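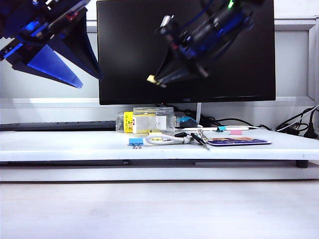
Home Syllabus Handouts Readings Recordings Contact

Singing the Psalms in Meter
Handout for session four, March 22, 2024
Instructor: Ashton Ellery

Last time we left off with chant, where the tune stretches to fit the words. Tonight we go the other way: the words get trimmed and turned until they fit the tune. I love this material and I'm going to try very hard not to talk through the singing portion (remind me if I do).

1. What a metrical psalm is

A metrical psalm is a psalm rewritten as verse, with a fixed number of syllables in each line, so that a whole congregation can sing it to a short repeating tune. Once you have the pattern, any tune in that pattern will carry any psalm in that pattern. A congregation with a dozen good tunes could sing its way through a great deal of the psalter!

The patterns you need for this course:

Common Meter (CM): 8.6.8.6
Long Meter (LM): 8.8.8.8
Short Meter (SM): 6.6.8.6

The numbers are syllables per line. Count on your fingers. Everybody does, including people who have been doing it for decades.

2. Psalm 23

Most of you already know the version in the Scottish psalter:

The Lord's my shepherd, I'll not want.
He makes me down to lie
In pastures green: he leadeth me
the quiet waters by.

Eight, six, eight, six. Now look at what had to happen to get there. "He makes me down to lie" isn't how anyone talked, and the sense of the second line runs right over into the third, so if you pause for breath at the end of "lie" you have chopped a sentence in two. Try it both ways. Then say the verse aloud with no tune at all and notice where your voice wants to rest. The poets were after closeness to the Hebrew first and smoothness second, and I think the bumps are part of the charm.

3. Psalm 117

The shortest psalm of all, just two verses, and a wonderful one to practice on. One well-loved paraphrase, in Long Meter, begins:

From all that dwell below the skies
Let the Creator's praise arise

Compare this with the prose psalm in your own Bible. The psalm calls on all the nations to praise; the paraphrase gets there by way of "all that dwell below the skies." Is that translation, or is it a new hymn leaning on an old text? People fell out badly over this question, and some churches still sing only psalms today. 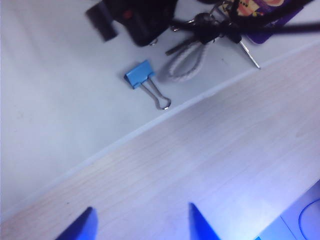 Pale wooden tabletop, with the light-colored surface beyond it.

4. Lining out

Where books were scarce, or where many people couldn't read, a leader gave out each line and the congregation sang it back. The leader was often called a precentor or clerk. Over time the singing in many places grew very slow, with each singer adding turns and slides along the way, and the result is a rolling, wavelike sound that some listeners found unbearable and others (me!) find thrilling.

Our local window onto this is the Clellia tune book, begun in 1774 and kept up by several hands. It gives melodies only, with no harmony, and the first page bears a note in a clear round script: "Let the line be given plainly, and not hurried." Sølve Aasen has made a full transcription, which runs to 948 entries once you include the repeats and the half-finished scraps. You'll be working from the opening section. Two tunes to look for are Mahuika and Kesta, one CM and one LM. I'm not going to tell you which is which. Count!

A few things to watch for in the transcription:

- Bar lines come at the ends of phrases and nowhere else.
- The mark like a small hook is a held note. We don't know how long it was held.
- Dallell appears twice, the second time a step lower. My guess is that the first copy sat too high for the men's voices, but Sølve disagrees with me and may well be right.

5. For next session

Choose any four verses of a psalm you like, other than the two above, and put them into Common Meter. Rhyme the second and fourth lines. Near rhymes are fine. Bring a clean copy and be ready to line it out for the rest of us, one line at a time, to whichever tune you worked out was the CM one.

If you don't sing, speak the lines on a steady pitch and we'll answer you. Please do give it a try, because hearing a room sing your own words back to you is a real joy.

Reading: the preface to the transcription, plus the section on precentors in the course packet. Skip the appendix on tuning for now, we'll need it for fuging tunes.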